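How to budget a two-arm tabletop cell without blowing it on the arms

Filed under: Planning, Equipment
Updated Tuesday, February 25, 2025

Quick one, I'm between two quotes. This is the order I'd plan a bimanual table cell in if I had to start over. Kitchen-type tasks (dishes, mugs, small stuff) but most of it carries over to light assembly.

Not a price list. Prices move too fast and half of them are "contact sales" anyway. What doesn't move much is the order things go wrong in.

Step 1. Write the task list first

One page. What gets picked up, where it goes, how heavy the heaviest thing is. Plates into a rack, mugs on and off a tree, whatever. Do it before you open a single catalog.

Payload drives arm choice, reach drives table size, table size drives the room. Go the other way and you end up with a lovely arm that can't reach the back of the bench. We did that on Stiven, our first cell. Sold the table, kept the arm.

Step 2. Split the money into 3 piles

Pile one: arms, grippers, controllers.
Pile two: everything that holds, lights, powers or watches the arms.
Pile three: props, spares, consumables, freight.

First-timers put nearly everything in pile one. Then the mounts come out of somebody's travel budget. Get all three piles on one sheet with one approver, or you'll be back in that person's office in April asking for cable sleeves.

Step 3. Pick the arms

Same model both sides unless you've got a really good reason. One set of spares, one firmware, one manual to lose.

Ask every vendor for:

- lead time in writing, with the controller included (controllers ship late)
- what the mounting plate costs, it's often a separate line
- whether the gripper is in the price or "compatible"
- warranty terms if you hang the arm or mount it at an angle
- who pays return freight on a repair

We ran two vendors against each other for our current cell, Kudon. Quoted lead time was 12 weeks from both. Helpful. Went with the one that answered emails.

Step 4. Grippers

Parallel grippers to start. Cheap to keep running, easy to swap fingers. Buy extra fingers with the first order, adding them later means a second freight charge and usually a second customs form.

Try your thinnest and your roundest object on a demo unit before signing. Plates by the rim are the test I'd insist on. A gripper that's great on blocks can be hopeless on a plate rim, and you want to find that out on the vendor's time.

Step 5. Cameras, mounts, cables

The pile that grows. Wrist cameras, fixed cameras, clamps, stand arms, hubs, longer cables than you think. Measure cable runs with the arms at full stretch. Then add slack. Then order.

Our cable and clamp line on Kudon closed at 242 separate items on the parts sheet. I'd guessed a page's worth.

If you're using wrist cameras, check the camera body against the gripper stroke. Ours from Skunier fit fine, the bracket didn't, reordered it in the shorter version.

Step 6. Table and surface

Stiff table. Stiffer than the desk you're thinking of. Put a mat on it, you'll replace the mat long before the table and thats the point of the mat.

Leave room for bins and boxes at the sides. The middle fills up faster than any drawing says it will. Tape an outline on the floor and put the real props in it before you order the top.

Step 7. Props

Laugh if you want, this line got cut from our first budget and it held us up longer than the controllers. Rack, tree, baskets, plates, mugs, fake or real food, an appliance or two. Buy in a few clearly different colors. Buy duplicates of anything that breaks, same day, same store, becuase the store will stop carrying it.

Kudon's table, with the dish rack and mug tree laid out:

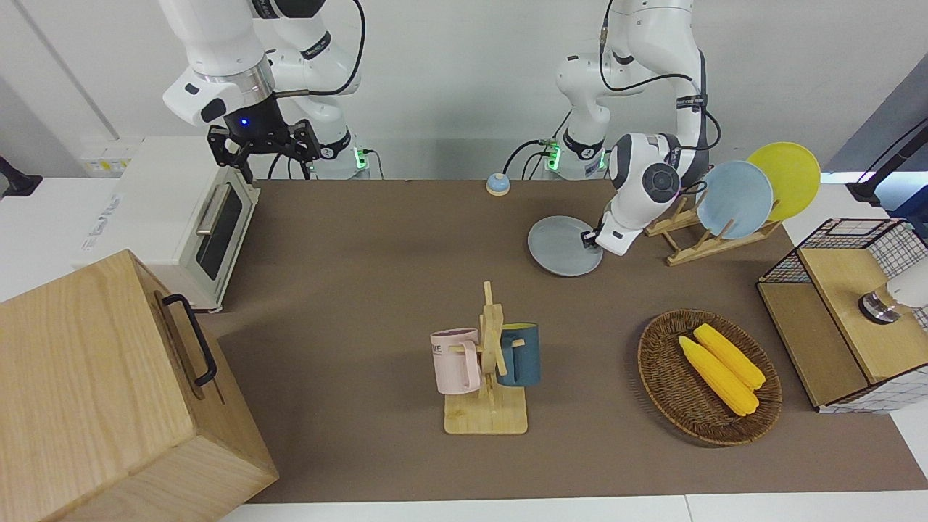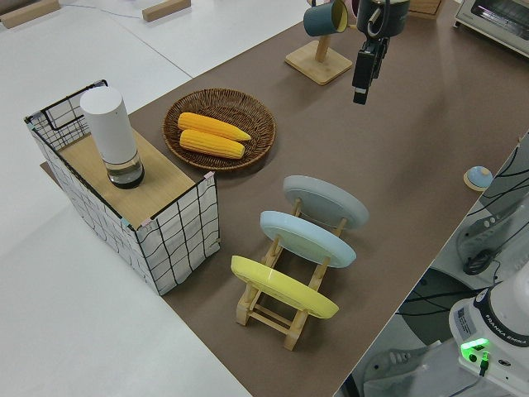
Step 8. Power and network

Walk the room with whoever owns the breakers. Two arms, two controllers, a workstation, lights, a charger somebody plugs in. Get dedicated circuits if you can. Price the electrician early, ours was booked out 12 days and everything sat in crates.

Network: wired to the controllers, own switch, no sharing with the office.

Step 9. Safety and sign-off

E-stop within reach of every seat. Risk assessment done before power-on, budget somebody's hours for it. Check what your insurer wants in writing. Ours wanted a floor plan, so have one.

Step 10. Spares and year two

Set the spares money aside at purchase time and don't let it get raided. Fingers, cables, camera, mats, plates. Then service: extended warranty vs. paying per repair. We skipped the warranty on Su (the small single-arm bench) and took it on Kudon. Two arms, twice the chances.

Sheet template is a plain spreadsheet, one tab per pile, columns for quoted, ordered, arrived, paid. Add a "who asked for this" column. You'll want it.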